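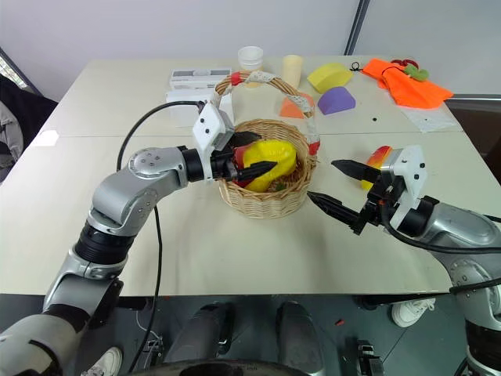

The little wicker basket, with the yellow and red one resting inside.

Toy fruit, round two

So many of you asked about the play fruit after my last post that it gets its own page now. I've been picking up pretend food for the Greenwood playroom since last July, mostly from yard sales, and it has taken over two shelves and a good part of my dining room. The kids play market with it for hours and I love listening in (the prices are outrageous!).

The basket is my favorite thing in the whole bunch. I bought it from Declan Yeoman when he was clearing out his booth at the Karkura flea market, and he let me have it for 5 dollars. It's a tight weave, light tan, with a nice tall handle – tall enough that a small arm can slide right through. Somebody wrapped that handle in a white tape that looks a bit like lace and put a touch of red on it, and I wouldn't change a thing.

As for the fruit, I still can't tell you if the glossy yellow piece is a mango or a pepper. My niece says mango, my husband says pepper, and at the market stall it sells as either one. There's a smaller red and yellow one too, maybe a peach, in nearly the same colors. They look so cheerful together!

A few of you wanted to know about cleaning. I use warm water with a drop of dish soap, then spread everything on a towel overnight. The basket just gets a dry brush – I soaked one once and the bottom went all wavy, so learn from me.

Still on my list: a bunch of grapes, a decent lemon, and the Gokska bread set if anyone is parting with theirs. I have 12 spare plums to trade. Leave me a note in the guestbook.

Page updated 2023-06-09
Visitors: 2,314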